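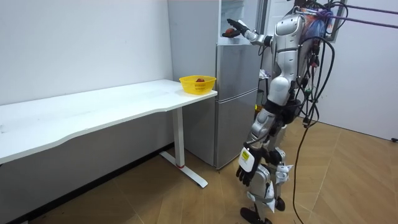
Ticket 2918. Kitchen put-away task, Prastwood test room. Opened in March against Tikanik control build 35. The task is to take fruit from a basket on the desk and put it in the fridge, then go back for the next piece. The yellow basket stays at the fridge end of the desk, so the robot has one arm up at the top compartment with a piece of fruit in the hand while the other arm hangs by its side. Reported fault: the hand stops short of the shelf and does not let go.

Priority: medium
Status: closed, with one follow-up

Entry 1
Left running overnight on repeat. Log shows 1591 as the error code each time, "release condition not met". Grip is fine and so is the lift out of the basket. The arm gets to the compartment and waits until the timer runs out. Tried a full restart. No change.

Entry 2
Dow support asked us to check the fingertip sensors. Checked, cleaned and zeroed. All read normal with the hand empty and with a fruit in it. Same error on the next run.

Entry 3
Moved the target point 7 cm deeper into the compartment. It now lets go, but the fruit drops onto the shelf and rolls. One came back out and landed on the floor. Put the target back where it was. Please do not use this as a workaround, bruised fruit counts as a fail on the Brollar score sheet.

Entry 4
Found it. The release step waits for contact from underneath, and the shelf height in the room model was wrong. Somebody had moved the shelf down a slot and the model still had the old height. The hand was stopping in mid-air and waiting to feel a shelf that wasn't there. Measured the shelf again, updated the model, reran. Fruit set down properly and the hand opened.

Entry 5
Question from the project side: can we now tell people it can put the shopping away? My answer for the record is no. It can put this fruit away in this fridge if the shelf is where we said it is. A person would have seen the shelf had moved and reached a bit lower without thinking about it. Ours stood there until it timed out. It is also slow, and we have not tried it with bags, eggs or a full shelf.

Follow-up
Shelf height to be read from the camera at the start of each run instead of from the saved model. Raised as a separate request with Tikanik. Until that is in, measure the shelf before you start and write the height on the run sheet. Closing this one.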